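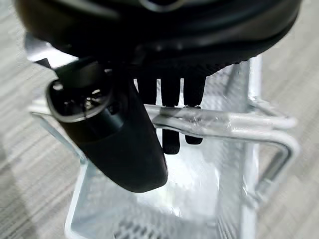
The Farm Stand Look, Up Close at Hultano

Every few years somebody decides that small grocery stores would sell more vegetables if the vegetables sat in wood. Hultano has a corner set up to make that case, with the Skulow tiered stand as the main attraction and Nastel supplying the baskets. We went in with low expectations. Some of them were met.

The pitch in the Skulow leaflet is that a customer "shops with the eyes first." Fine. Customers also shop with a list, a phone and a child hanging off one arm, and we wanted to know whether the stand had been planned for them or for the leaflet. The metal basket in the first shot is where we started, mostly because baskets get no attention in these brochures and we think they should.

Posted December 25, 2019

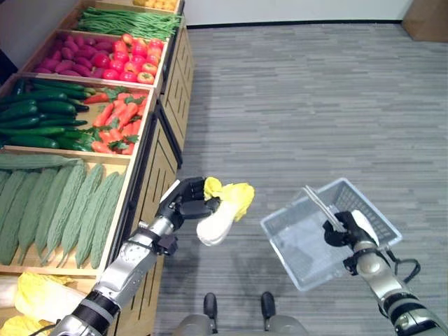

536 words in the full report | Gallery only on this page

The stand, with green beans up toward the back, sweet potatoes and tomatoes side by side, cucumbers and carrots below them and bitter melons lower down. It's a handsome spread, and the red next to the purple does what the designer wanted. We're less sold on the chevron grooves along the front. Anyone who has wiped down a store fixture at closing time will look at those slats and think about dust.

The gray striped carpet is a showroom choice. Put the same stand on a floor that gets mopped twice a day and then tell us how the light wood looks by February.
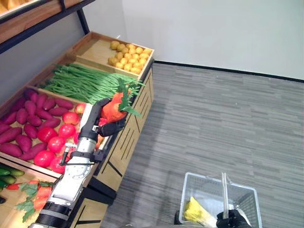 Photo: Ospina

Carrots lifted out by the bunch, greens and all. Carrot tops sell carrots, we'll give them that, though they also wilt before anything else on the stand.

Look past them to the back compartment. The potatoes are all over on the right, and the left half is bare wood. Open bins like these look generous when full. Half full, you're showing people the bottom of the box. A shallower insert would help, and Skulow does list one, as an extra.

The beans are a better fit for this kind of tray. They lie flat, they spread, and a thin layer still reads as plenty.

Skulow asks $658 a section before delivery, with a minimum order we couldn't get anyone to put in writing. For a store with 8 feet of produce wall, that is a lot of money for an attitude toward vegetables.

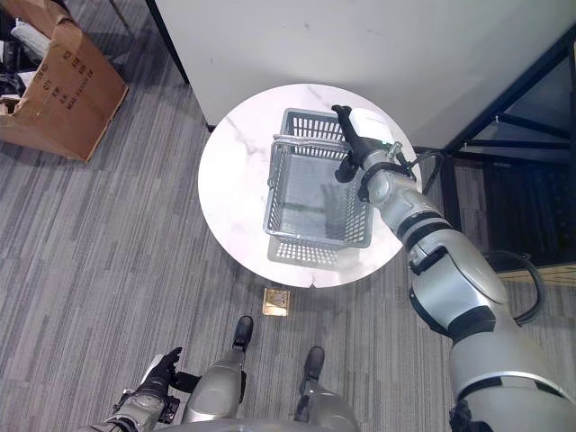
The basket on the marble top

A gray plastic basket with grid walls and a thin wire handle folded down across it. Our complaint is the handle. Wire this thin is fine for a bag of beans, and we'd want to carry a few pounds of sweet potatoes in it before ordering a stack of 40. The Nastel sheet gives no load rating, only a choice of colors.

The grid walls we like. A cashier can see what's in there, and so can the customer who forgot the tomatoes.

As for the table, white marble with gray veining photographs well, and there's a small chip on the front edge already. We would not put one near a checkout.

More from the Hultano visit, including the shelving we did like, will go up in February.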